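Valtix Demo Toolkit 2.9
Record, trim, label and replay hand-held gripper demos

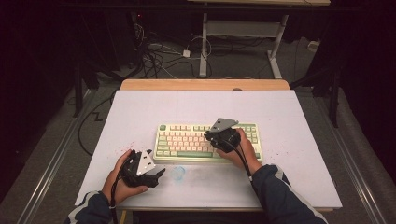
Keyboard task, two hand-held grippers, right one over the keys.

Software only. Grippers and cameras sold separately, see Hardware.

What it does
Takes the streams from one or two hand-held grippers plus a head camera and lines them up on one clock. You get one session file, not five folders. Trim dead time at both ends, tag the steps, export.

New in this release
- Two-hand view. Left and right jaw traces on the same timeline, so you can see which one is waiting on the other.
- Contact tagger for small targets (keys, switches, buttons). Works from jaw width and tool speed. Still needs a human pass on light taps, sorry.
- Planner preview: loads your arm model and flags any part of a demo it can't reach, before you waste an afternoon training on it.
- Faster import. 169 short sessions in 20 minutes on our office desktop, older laptops will be slower.
- Fixed: export hung if a session name had a space in it. Fixed for real this time.

Known issues
Pose drops out when one gripper passes in front of the other for too long. The gap is marked in the timeline but not filled. Plain white work surfaces can throw off the camera exposure, lock it before you record. Undo in the tagger only goes back 9 steps. Fix planned for September.

Needs
Linux, 49 GB free disk for the full install incl. sample sessions. Dedicated graphics card recomended for the planner preview, everything else runs without.

Licenses
Single seat, lab, or site. Lab license covers every machine in one room, we dont count them. Upgrade from 2.x is free, use the same key. From 1.x please write first, the old session format has to be converted.

Support
Setup and licensing: Malou Eyvindsson, Demlow office
Planner and arm models: Arūnas Jankauskaitė
Send the log file with your first message pls, it saves a round trip.

Page updated 12 July 2019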